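Trondura ministers put off decision on shared deposit guarantee
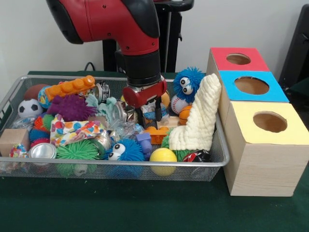
Finance ministers from the Trondura group of countries ended their June meeting without agreeing on a common guarantee for bank deposits. They will take the question up again in the fall, after a technical paper on how the fund would be paid for.

The plan on the table would pool part of the money that each country now holds to protect savers when a bank fails. Larger members want the pooled share kept small in the first years. Smaller members say a small share would leave them where they are now, with a few big banks and a national fund that could not cover even one of them.

The draft runs to 236 pages, most of them annexes. The main point of dispute is in the second chapter, which sets the share of national funds to be moved to the common pot. The opening figure was 40 percent over six years. A compromise text passed around in the afternoon left the number blank and said only that it would be settled "in light of further work."

Delegations from 19 countries took part. Most spoke in favor of the idea in general terms. The disagreement was over order: whether banks should first cut the amount of their own government's debt they hold, or whether the guarantee should come first and the debt rules later. The same argument stopped the last attempt three years ago, and several of the positions read out this time had hardly changed.

The Oksanen Institute, which follows the talks, published a short note the morning before the meeting. It argues that the two steps could be tied together, with each transfer to the common fund released only when banks reach a set limit on government bonds. The note was mentioned by at least two delegations. Others said the link would be hard to enforce and would give any one country a way to hold up the rest.

Savers will see no change for now. National guarantees stay in place with their present limits, and claims will go on being handled by the national schemes.

There was more progress on payments. Ministers approved the rules for Jolledeck, the cross-border settlement system due to start testing next year. Banks that join the test phase will pay a flat fee instead of a charge per transfer. So far 54 banks have signed up, mostly mid-sized lenders. Card companies are not covered by the rules and will be dealt with in a separate text.

The meeting also heard a report on business lending. Credit to small firms has been flat since the winter, and the report puts this down to weak demand more than to tighter bank terms. Business groups dispute that and have asked for the survey questions to be published.

The next regular meeting will be held in Usbridge. The agenda has not been set, but the deposit paper is expected to be ready by then, along with a first reading of the budget forecasts. Written comments on the draft can be sent through national finance ministries until the end of August. Comments on the Jolledeck test rules go directly to the project office.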